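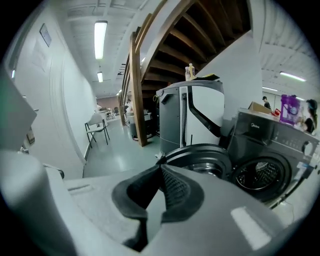
Course notes, Unit 4: Perception for appliance loading
Sivaprasad Poduval
2021-08-21

4.1 What the wrist camera gives you

The wrist view always contains the gripper. In the Ladton setup the body covers much of the lower half of the image, with the two jaw pads near the center. Mask this region before any feature matching. The mask is fixed for a given camera mount, apart from the pads, which need one mask per jaw opening. We store 28 openings and pick the nearest.

Glare on the light-gray shell saturates a patch that moves with the wrist. It falls inside the mask and can be ignored. Glare on the drum cannot.

4.2 Finding the drum

A front-loading washer offers one strong cue, the circular opening. Seen off axis it projects to an ellipse. Fit it in this order:

- edges outside the mask
- arc grouping, minimum 3 arcs
- RANSAC ellipse fit
- pose from the known rim radius (two solutions; keep the one consistent with the previous pose)

The door ring and the rim of the drum are separate circles at different depths. Mixing arcs from both gives a plausible ellipse and a wrong range. Perforated steel also returns poor stereo depth, so do not use the drum interior to settle the question. Use the front panel plane.

4.3 Handing over to the planner

The planner (Pinto) takes the rim pose and a covariance. It rejects a pose if the panel normal disagrees by more than 4 degrees. The Fukness log set has 1,437 labeled approaches; split it by site, never by frame.

Reading for next week: Unit 5, insertion under contact.

Filed under: Lecture notes, Robot perception
Last updated: August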